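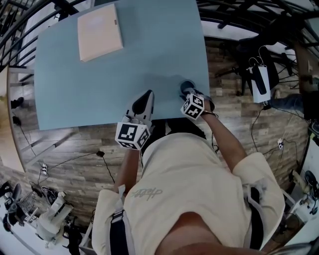 Head view, grippers at the table. Both hand-held grippers are at the table, each with its marker cube. One flat box lies on the tabletop.

Flamstead: Two-Handed Demonstrations Without a Robot

Project gallery. Method summary, capture layout, results and known faults.

Flamstead is a method for training two-armed manipulation policies from demonstrations that a person performs with hand-held grippers. No robot is driven during capture. The person wears a head camera and a harness, holds one gripper in each hand, and does the task at a table. Gripper poses are recovered from the marker cubes. The trained policy is then run on a pair of fixed arms.

The work was done at the Wirkstead site. The data set holds 1,504 demonstrations across 2 tasks: moving a flat box to a target position, and turning a flat box by a quarter turn. Each policy was tested over 100 trials per task.

Capture

The operator stands at one side of the table and looks down. The lens is very wide, so straight edges near the border of the view come out as curves. We do not rectify the full view before training. Rectification is applied only to the patches passed to the marker detector, where corner position matters. In early runs with full rectification, the outer part of the view lost so much detail that cubes held wide of the body could no longer be read.

Marker cubes

Each gripper carries one white cube with black square markers. A cube was chosen over a flat plate so that at least one face stays readable when the wrist turns. Pose is solved from all readable faces together. Where only one face is readable, the solution is flagged and passed to the smoother with a lower weight. If no face is readable for 150 ms or longer, the segment is cut.

Left and right

Cube identity fixes which hand is which. Position in the view is not used for this, as the hands cross in many of the quarter-turn demonstrations. An earlier version did use position and swapped the hands at each crossing. All data captured under that version was relabeled.

Start position

Operators begin with the gripper tips at the near part of the table and hold still until a tone sounds. The still period gives the smoother a clean starting estimate. It is trimmed before training. Policies trained with the still period left in tended to wait at the start of a trial, and in several trials did not leave the start position at all.

Objects

One flat box per demonstration. The box is placed by a second person at a position and angle drawn by the Painemal scheduler. Painemal also rejects placements that fall outside the shared reach of the fixed arms, so that every demonstration can in principle be reproduced by them.

Table surface

The tabletop is pale and matte. Glossy surfaces gave bright spots that the detector took for cube edges. Soft shadows from the gripper tips remain and were left alone. The policy may be using them as a height cue near contact; a test with diffuse light only has not been run.

Background

The room is not masked. Floor, cables, furniture and other people stay in the training views. A masked version of the data was prepared and trained under the same settings, and it gave no gain on the box-moving task. It was worse on the quarter turn, where the mask sometimes removed part of a gripper.

Results

Box moving: 91 of 100 trials succeeded. Quarter turn: 74 of 100. A trial counts as a success if the box comes to rest inside the marked tolerance and neither arm triggers a force stop. Most quarter-turn failures happened at the second contact, when one gripper released before the other had settled.

Known faults

Pose error grows toward the border of the view. Operators who look away from their hands produce more cut segments than those who keep the head down. Cable drag on the hand-held units has not been measured. Gripper opening is logged on the unit itself and aligned to video by a clock offset, which drifts over long sessions and has to be reset between blocks.

Software

Pose recovery and trimming are done in Wuline, release of August. Older Wuline logs can be read but lack the single-face flag, and should be processed again from raw video before they are mixed with current data.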